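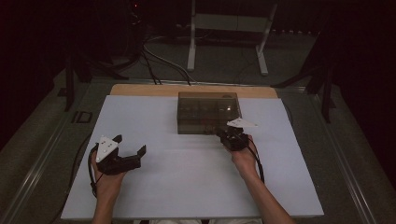

Smoky plastic storage box with lid, how do I clean it without making it cloudy?

lurnenbench
13 comments

I have a rectangular plastic box with a lid, the see-through grey sort, and I use it for screws, fuses and picture hooks. It seems to have compartments inside. It came from Harries a few years ago and has no label, so I don't know what plastic it is. It has picked up a greasy film from living in the garage and there is old sticker glue on the lid. I keep it on a white board that I use as a worktop and the grey looks dirtier every month.

I tried a kitchen spray on one corner of an older box and it went dull, and I don't want to repeat that. Is washing-up liquid enough? And how do I get into the corners of the compartments? The dividers don't come out.

Share

ditent600
Washing-up liquid is enough for the film. Empty the box, tip out the dust and tap it upside down over a bin. Then fill it with warm water, not hot, and a small squirt of liquid and leave it for 15 minutes. Hot water can warp the lid on the cheaper ones and then it won't shut flat.

For the corners use an old soft toothbrush. A cotton bud is better where two dividers meet. Don't use the green side of a sponge anywhere on it, the scratches show more on tinted plastic than on clear.

Rinse it twice and stand it on its side to dry with the lid off. If you put metal bits back while there is water in the corners you will have rust marks by September.

For the glue, rub in a bit of cooking oil, wait, and push it off with your thumb or a bit of old card. Wash the oil off afterwards. Keep white spirit, nail varnish remover and anything with acetone well away from it. Some of these plastics craze straight away.

4 people found this useful
Share

vurna_shed
I just put mine in the dishwasher, top rack. Been fine.

Share

ditent600
Replying to vurna_shed: depends on the box. I lost a lid that way.

harries664
Agree with the oil for the sticker. The dull corner on your other box is probably fine scratching or the spray has attacked the surface. If it's scratching, a plastic polish on a soft cloth will bring some of it back. If the surface has been attacked I don't think much can be done, I would keep that one for nails.

Also wipe the board before you put the box back down. Grit underneath is what marks the bottom.

2 people found this useful
Share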